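I spent most of January moving our team off one big shared test suite, and I promised Jummai Akande I would write down how it went before I forgot.

When I joined Drorness the suite had 910 tests and took 59 minutes to run. People started it, went to lunch and came back to failures that had nothing to do with their change. Most of us had got used to pressing the button again.

The first thing we did was list the tests that had failed and then passed on the same commit. Oddur Thygesen wrote a small script for that, which we called Gurkura after a server we used to have. It found that the date handling was behind a large share of them. Fixing the clock in the test setup took an afternoon.

After that we split the suite into four groups by the part of the code they touch.

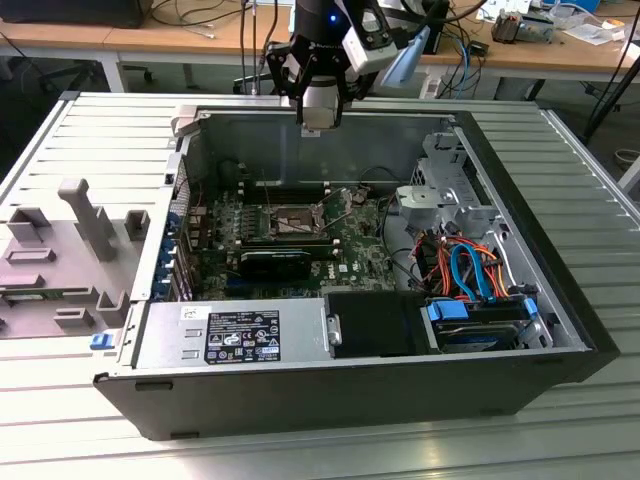 The billing group is still slow. It talks to a real database and I don't want to fake that, as we have been caught out before. The other three finish in around ten minutes, and they block a merge. Billing runs on its own and reports to the team channel.

I have not looked at the browser tests yet. Jummai wants to drop half of them and Oddur doesn't, so that will be the next post.

3 comments
Share this post

Recent posts
Naming branches, again
Notes on moving to Nallari
What I keep in my commit template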